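Search this site Go

Household Waste and Everyday Habits – Notes, Unit 4
Instructor: Niamh Dolan

Read pages 29 to 52 of Rocha before section. Rocha thinks people throw things out when they stop noticing them. My own kitchen drawer suggests the reverse.

Key term: "parking" – putting an object down until somebody decides. Most objects retire there.

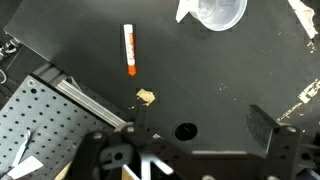 Fig. 3. Parked items: marker, plastic cup, crumpled paper.

Response due in April, 700 words. Dolan's drawer is not a source.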